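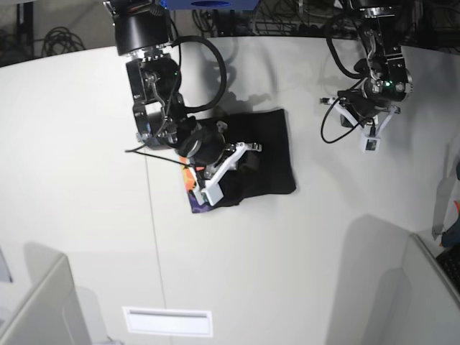

Opinion | Home & Habits

The Chair Knows

2022-07-13

By Annapurna Chettiar

I own a chair that has not been sat in since November. It is a good chair. I bought it for reading, and for one evening I read in it, and then I put a sweater over the back of it and the chair entered its second career.

You have one too. Maybe yours is an exercise bike or the far side of the bed. It holds the clothes that have been worn once and are too dirty for the drawer but too clean for the wash, a category that makes up most of what I own. The laundry industry has never admitted this category exists. Every closet system on the market assumes two kinds of clothing, clean and dirty, and sells you a place for each. The rest of us live in the middle, with the chair.

I bring this up because my sister gave me a subscription to Kovo, an app that promises to get your home under control in fifteen minutes a day. You photograph your wardrobe, item by item, and it tells you what to keep. I got as far as the socks. Kovo wanted to know how each pair made me feel. I have over 100 socks and I'd say my feelings about them are fairly uniform. Then it asked whether I would like to unlock folding lessons for an extra fee, and I put the phone on the chair, under a cardigan, where it stayed until it rang.

The folding lessons are what really get me. At some point in the last ten years, folding stopped being a chore and became a skill you could be bad at. My mother folded a shirt in three moves while talking on the phone and yelling at the dog. It came out as a rectangle, more or less, and it went in the drawer. Now there are people who will teach you to fold that same shirt into a small upright packet, like a letter to a very tidy pen pal, so that you can see every shirt you own at once. I tried it for a month. I could indeed see every shirt I owned at once. I still wore the same four.
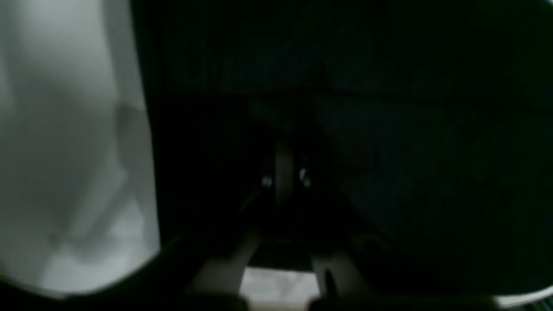
Soft folds, seen from very close up.

A neighbor of mine swears by Plondamow, a line of fabric boxes that go inside your drawers, which are, if you think about it, already boxes. She spent 300 dollars on them. To be fair to her, the drawers look wonderful. She showed me. She opened each one slowly, the way people show you a new baby, and I said the right things. On the way out I passed her bedroom door and saw a treadmill wearing two pairs of jeans and a bathrobe.

I didn't say a word. I felt closer to her than I had in years.

My complaint about tidiness advice isn't that it's wrong. Most of it works fine if you do it. My complaint is that it treats ordinary mess as a symptom. The books want my pile of clothes to be about grief, or fear, or my relationship with money. I have looked into the pile with an open mind and it appears to be about pants. I took them off, I was tired, the chair was right there. If there's a wound at the bottom of it, it is underneath a gym shirt and I'm not moving the gym shirt.

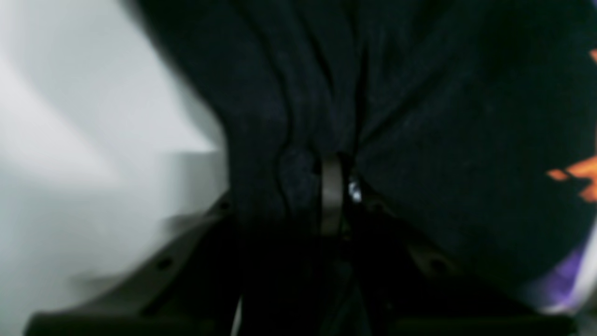
And then there's the time. A woman in one of these books says she spends twenty minutes every evening "resetting" her bedroom, and she says it as though it were a gift. Twenty minutes is a phone call to my aunt. It's a bath, if you're not fussy about the water. I am not saying my aunt gets those twenty minutes. Usually I spend them looking at furniture online, including, last week, a chair.

It was a handsome thing from Kaltard, with wooden arms and a 500 dollar price tag, and the ad called it "a place to land." I thought about it for some time. I pictured myself in it with a book and a lamp. Then I noticed how wide the back was, and how well it would take a winter coat, and I understood that I wasn't shopping for a reader at all.

My husband thinks we should just put up hooks. He has thought so since we moved in. The hooks are in a paper bag in the hall closet, with the screws taped to them, behind the box of Plondamow samples my neighbor pressed on me. He says he'll do it this weekend. I've asked him to put one of them near the chair.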